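Fio sobre colares de pérolas, para quem herdou um ou comprou em segunda mão e não sabe bem o que tem na gaveta. Vou por partes, que o assunto é comprido.

1. O colar de que vou falar veio de um lote da Okelex. Pérolas de cultura de água doce, fio de seda, nó entre cada pérola, fecho em ouro de 14 quilates. O anúncio dizia "reenfiado há pouco tempo". Tenho dúvidas.

2. Contei as pérolas antes de o desmontar: 102. Conto sempre e escrevo o número num papel que fica junto da peça. Se alguma rolar para o chão, sei que me falta uma.

3. O fio de seda estica com os anos. Vê-se nos nós: quando há folga entre o nó e a pérola, está na altura de trocar. Se o fio estiver amarelado ou com pelo junto ao fecho, também.

4. Quem usa o colar todas as semanas deve contar com um fio novo de poucos em poucos anos. Quem só o usa em casamentos pode esperar mais, mas convém olhar para os nós antes de sair de casa.

5. Os nós servem para duas coisas. As pérolas não roçam umas nas outras e, se o fio partir, só se perde uma ou duas. Um colar sem nós que parte na rua é um colar que se apanha de joelhos.

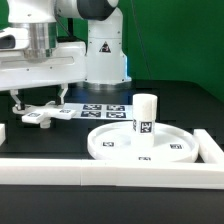

6. Para os furos estreitos uso seda fina, passada dupla. Para furos mais largos, um fio mais grosso, senão o nó entra pela pérola dentro. Experimento sempre com três pérolas antes de cortar o comprimento todo.

7. Comprimento do fio: corto bastante mais do que o colar mede, porque os nós comem fio. Já me faltou fio a um palmo do fim e tive de recomeçar.

8. Estico a seda na véspera. Penduro-a com um peso pequeno na ponta e deixo ficar de noite. Seda que não foi esticada vai ceder depois, já com os nós feitos.

9. Graduação: este colar é graduado, as maiores ao centro e as mais pequenas junto ao fecho. Antes de cortar o fio velho, ponho o colar na tábua de enfiar e vou passando as pérolas para a calha pela ordem em que estavam. Perder a ordem de um colar graduado dá uma tarde de trabalho com o paquímetro.

10. Lavagem. Pano macio, água morna, uma gota de sabão neutro, e secar bem. Nada de vinagre, nada de bicarbonato, nada de aparelho de ultrassons. A pérola é nácar e o ácido come o nácar.

11. Perfume e laca antes do colar, nunca depois. A minha avó dizia isto e tinha razão. As pérolas que ficam encostadas à nuca são as primeiras a perder o brilho, por causa do suor e do cabelo.

12. Para saber se são verdadeiras, o teste do dente ajuda: passa-se a pérola de leve na borda do dente e a de nácar arranha um pouco, como areia fina. A de vidro ou plástico costuma deslizar. Isto separa nácar de imitação, mas não diz se a pérola é natural ou de cultura. Para isso é preciso um laboratório.

13. Olhem também para o furo com uma lupa. Numa imitação vê-se muitas vezes o revestimento a lascar à volta do furo. Nas minhas o furo está limpo e a camada de nácar tem boa espessura.

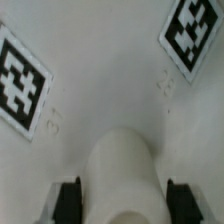
14. O fecho. Este é de caixa, com lingueta e uma correntinha de segurança. A lingueta estava mole. Abre-se um nadinha com uma lâmina fina, muito devagar, até voltar a fazer clique. Se a lingueta já tiver uma fissura, não mexam e levem a um ourives.

15. A marca no fecho diz 585, que corresponde aos 14 quilates. A marca vale para o fecho e para mais nada. Há muito colar de vidro com fecho de ouro, e muito colar bom com um fecho barato que alguém trocou.

16. No fecho uso canutilho, aquela espiral de fio metálico muito fino que protege a seda no sítio onde ela roça na argola. É ali que quase todos os colares partem. O do lote não tinha canutilho nenhum, e daí as minhas dúvidas quanto ao tal reenfiamento.

17. Preços. Perguntaram-me se compensa. O fio e o canutilho custam pouco, o que se paga é a mão de obra. Num colar com valor, ou de que se gosta, compensa. Num colar de imitação sem história, eu usava-o até partir.

18. A peça mais cara do mesmo catálogo era um fio de Akoya marcado a 2 108 euros, com certificado. Não licitei. O certificado era antigo e não dizia nada sobre tratamentos de cor, e por esse valor eu queria essa informação por escrito.

19. Guardar deitado, numa bolsa de tecido, separado das outras joias. Pendurado, o fio estica. Em saco de plástico fechado durante anos, as pérolas secam e podem rachar. Também não vão para o cofre sem serem vistas de vez em quando.

20. O meu ficou pronto ao fim de quase 10 horas, divididas por várias noites. Perdi um centímetro no comprimento total, o que é normal quando os nós ficam apertados. Assenta agora mesmo por baixo da clavícula.
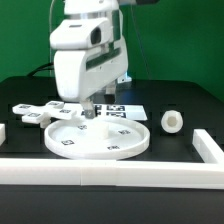
Madhu Shukla: No meu colar os nós ficaram todos afastados das pérolas, parece um terço. Dá para apertar ou tenho de desfazer?

21. Respondo por aqui, Madhu: tem de desfazer. Um nó de seda já fechado não desliza, e a forçar com a agulha só se desfia o fio. Na próxima vez, meta a agulha dentro da laçada ainda aberta, encoste-a à pérola, feche o nó contra ela e só depois tire a agulha.

22. E treine com contas de madeira e um fio de cor escura. Os nós veem-se melhor e percebe-se logo onde ficou folga.

23. Em outubro faço outro fio sobre coral, que pede cuidados parecidos mas risca e desbota de outra maneira. Quem tiver perguntas sobre fechos antigos pode deixá-las aqui em baixo, que vou respondendo à noite.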